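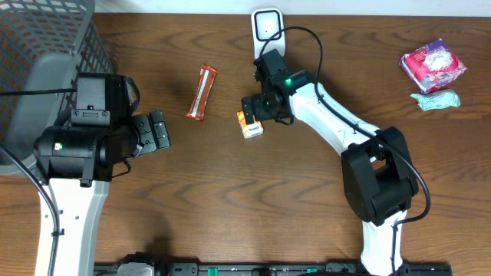 *Small packaged items and a gray basket on a brown tabletop.*

# Checking a supply contract before you sign

Read the whole contract once without marking it. On the second pass, work through these points.

1. **Parties.** Use the full registered name. "Holusen" on a letterhead may be Holusen Trading or Holusen Retail – look it up.
2. **Price.** Find out who pays freight. If there is a minimum order, such as 2000 units, write down the period it covers.
3. **Term.** Many contracts run 12 months and renew on their own. Put the notice deadline in your calendar.
4. **Liability.** Look for a cap and check what falls outside it.
5. **Governing law.** A Plemurmont buyer may not want to sue in the seller's home court.

Ask for changes in writing and keep both drafts. If a clause refers to online terms and the link gives a 404 error, get a copy before you sign.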